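Questions fréquentes - Pince à main Skirton

Mise à jour : novembre 2020

À qui s'adresse la pince Skirton ?
Aux ateliers, écoles et laboratoires qui veulent montrer un geste à un robot sans écrire de programme. L'opérateur tient la pince dans la main et fait la tâche lui-même. Le logiciel Lurnham lit ensuite les enregistrements et prépare le modèle pour le bras.

Est-ce que je dois posséder déjà un bras robotisé ?
Non, pas pour commencer. Beaucoup de nos clients enregistrent d'abord et choisissent le bras plus tard. Si vous n'en avez pas, nous proposons la location par Illwood, avec une durée minimale de 2 mois.

Que contient le kit ?
Le kit standard contient la pince, son support de caméra, un jeu de coussinets de rechange, une mallette et une licence Lurnham pour 3 postes. Le bras et l'ordinateur ne sont pas compris.

Faut-il une salle spéciale, avec une lumière contrôlée ?
Non. Une pièce de travail ordinaire convient, et vous pouvez laisser les meubles à leur place. Nous conseillons seulement d'éviter le soleil direct sur la table.
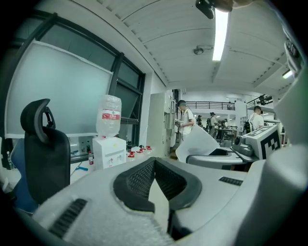
Comment se comportent les coussinets avec le temps ?
Le coussinet est la pièce qui demande le plus d'attention, et sa durée de vie dépend surtout des objets que vous prenez. La surface en maille noire retient la poussière, il faut donc la brosser à sec après chaque séance. Vérifiez aussi le gros rebord noir en caoutchouc qui entoure le V : s'il se décolle dans un coin, changez le coussinet entier. N'utilisez pas de solvant, il durcit le caoutchouc.

Combien coûte un jeu de coussinets ?
97 euros hors taxes, port compris pour la France et la Belgique. Les jeux commandés avant le mois de septembre restent compatibles avec la version actuelle de la pince.

Plusieurs personnes peuvent-elles enregistrer avec la même pince ?
Oui, et c'est même préférable. Chacun a sa manière de prendre un objet, et le modèle apprend mieux avec cette variété. Créez un profil par personne dans Lurnham avant la première séance.

Les gens qui passent derrière gênent-ils l'enregistrement ?
En général non. Par contre, il est nécessaire de les informer, car leur visage peut être reconnu sur la vidéo. Lurnham possède une fonction de floutage - elle est désactivée par défaut, pensez à l'activer.

Quelle est la garantie ?
La garantie est de 2 ans sur la pince et le support. Les coussinets sont des pièces d'usure et ne sont pas couverts. Pour une réparation, écrivez au service Katsaros en indiquant le numéro de série et une courte explication du problème.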